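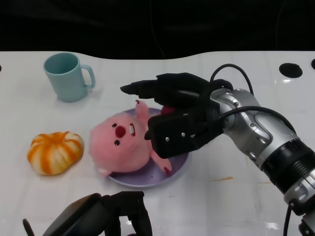 When does a returned adult cat go back on the adoption floor? After the intake exam is complete, the behavior notes are signed, and the cat has eaten normally for 3 days in a row.

SHELTER OPERATIONS 2 -- UNIT 7 HANDOUT
Intake and Rehoming of Returned Adult Cats
Prepared by Oi-ling Tsai. Revised Jun 2, 2018

Print this page | E-mail this page

1. Scope

This unit covers cats that were adopted from the shelter and later brought back by the adopter or the adopter's family. It does not cover strays, transfers from other shelters, or cats held for a court case. Kittens under six months are in Unit 4.

A return is recorded as a new intake under the old animal number. Do not open a second record. If the old number can't be found, search by microchip first, then by adopter name, then by date. Records from before the move to the Kaltow database are on paper and are filed by adopter surname. Allow a day for a paper search.

2. The return interview

The interview is done at the front desk, sitting down, before the adopter leaves. Most of what is known about the cat is in the adopter's head, and it is hard to get by phone afterward. Keep the tone flat. An adopter who expects blame will shorten every answer.

Ask at least the following:

- What does the cat eat, how much, and at what times?
- What litter and what kind of box?
- Other animals in the home, and how the cat behaved with each
- Children in the home, with ages
- Any medicine, now or in the past
- Name of the clinic, and consent to request the file
- Where the cat sleeps and where it hides
- Reason for return, in the adopter's own words

Write the reason down as given. The reason codes on the form (housing, allergy, cost, behavior, death or illness of owner, other) are used for counting only. A cat coded "behavior" may have missed the box twice in a week when the house was being painted, and a cat coded "housing" may have bitten a landlord. The code alone should never be read out to a new adopter.

Luana Leite's review of the paper files looked at 868 returns. In 68 of them the written reason and the code did not agree. Students should read the sample forms in the course packet with this in mind and note where they would have chosen another code.

3. Housing for the first days

A cat that has lived in a home for years has no practice at living in a cage. It will often stop eating, hide in the litter box, or hiss at staff it would have greeted in its own kitchen. These signs are expected and are not a temperament finding. No behavior score is entered on the first day.

Set up the cage before the cat is brought in. Place the litter box and the food at opposite ends. Provide a hiding box with the opening turned to the side, not to the door. Cover the lower half of the cage front with a towel. If the adopter left a blanket or bed, use it unwashed.

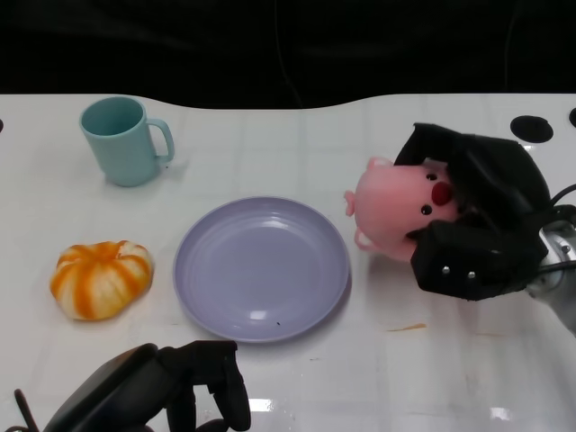
The same person should feed the cat at the same times for as long as the schedule permits. Where two people must share the work, the second should follow the first's order of tasks: food, water, box, then contact. Spot cleaning is enough in this period. A full strip of the cage removes the cat's own scent and sets it back.

Offer the food named in the interview. A change of diet can wait. Weigh what is put down and what is left, and write both on the cage card -- "ate some" is not a usable entry. A cat that has eaten nothing for a full day is reported to the clinic on that day.

4. Medical intake

The exam follows the standard adult form, with these differences:

- Compare weight with the weight at adoption and with the last clinic visit. Record all the weights, with dates.
- Check teeth in every case. Dental pain is a common cause of changes in eating and handling.
- For cats over seven years, draw blood for kidney and thyroid values.
- For cats returned for box problems, collect urine before any behavior plan is written.
- Scan the chip and confirm the number. Change the registered contact to the shelter the same day.

Vaccines are given by the dates in the clinic file. If the file has not arrived, the clinic lead decides whether to wait. Chia-hao Lui will go over the vaccine table in the lab session, so it is not repeated in this handout.

5. Behavior notes

Notes are descriptive. Write what the cat did, where, and what came just before. Avoid words such as "mean," "sweet," or "spiteful" in the record. They may go in the public profile within reason, but they don't help the next person who opens the cage.

Poor entry: Grumpy, doesn't like being picked up.
Better entry: Lifted from floor with one hand under chest. Growled, ears flat, jumped down. Came back and rubbed on shoe.
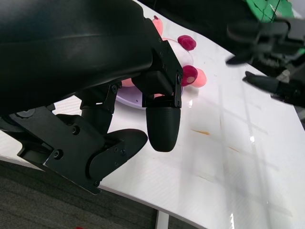
6. Writing the profile

The public profile must state that the cat was returned if the adopter asks, and staff may state it in the text. Say how long the cat lived in its last home. Give age, known history with dogs, cats and children, and any ongoing medical cost. Leave out the former adopter's name, street and family matters.

One paragraph is enough. Wai-kit Tu's profiles in the packet are good models of length, though the earlier ones give too little on medical needs.

7. For next class

Read the Huvedum case file and draft an interview record from it. Bring one profile of your own, on paper. The April quiz will be handed back -- see Kai-wen Ng if yours is missing a grade.

Contact the course office | Copyright 2018 Muvness Animal Care Program | Back to top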